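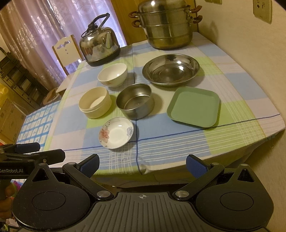 Kitchen things, Lorncombe

Quick page for the kitchenware from the house, before it all gets packed. Samran Chaimongkol asked to see what there is so here it is, put together in a rush, sorry for the typos. Most of it goes to Wannasri's shared kitchen in September, the rest is up for grabs.

The steamer. Stainless, several tiers, domed lid, wooden-brown handles. Did dumplings for 9 of us one new year and nobody went short. Going to Samran, no arguments.

Kettle. Black handle over the top, black base. Bit loud. Still want it for tea on moving day so it goes in the box LAST please.

Wide steel basin. Salad, washing rice, soaking beans, the lot. Elsie Hebden has first refusal.

Little steel pot, no handles. Use a cloth!! Learnt that one the hard way.

White bowl with the small flowers on the side. Soup for one. Keeping this.

Small dish, pink flower and a pale blue one. Porcelain, so double wrap it. Was always for soy sauce at ours, or tea bags when my aunt came.

Green square plate. Plastic, bounces. Good for a first flat or a picnic.

Cream container, ridged near the bottom. Held the chopsticks for some six years. Anyone want it?

Checked tablecloth, blue and green. Stays on the table til the end, then its going round the steamer as padding.

Shout if you want anything, first come first served. Boxes are by the back door, bring newspaper if you've got any.

Contact: Elsie Hebden, Lorncombe | © Triremora pages | Back to top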